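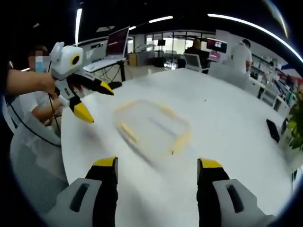 Abb. 4: Durchsichtiger Behälter auf weißem Tisch

4.2 Vorratsdosen mit dem Nukeo-Etikettendrucker beschriften

1. Netzteil anschließen und Gerät einschalten.
2. Etikettenrolle (12 mm) einlegen, Klappe schließen.
3. Inhalt und Monat eingeben, z. B. »Linsen, Juli«. 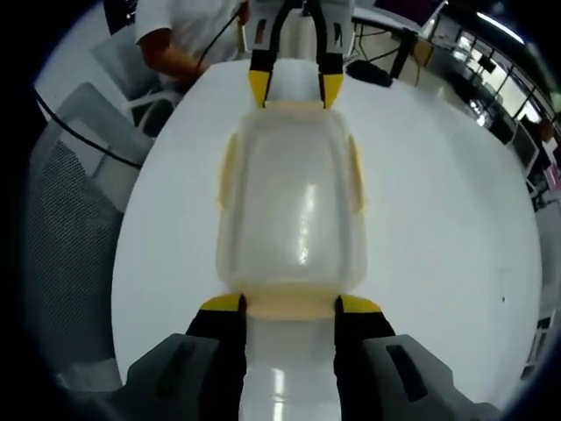
4. Taste DRUCK drücken und das Etikett auf eine fettfreie, trockene Fläche kleben.

Hinweis: Eine Rolle reicht für 600 Etiketten — Ersatzrollen haben die Bestellnummer 2550.

Vorsicht: Nicht in den Schneideschacht greifen.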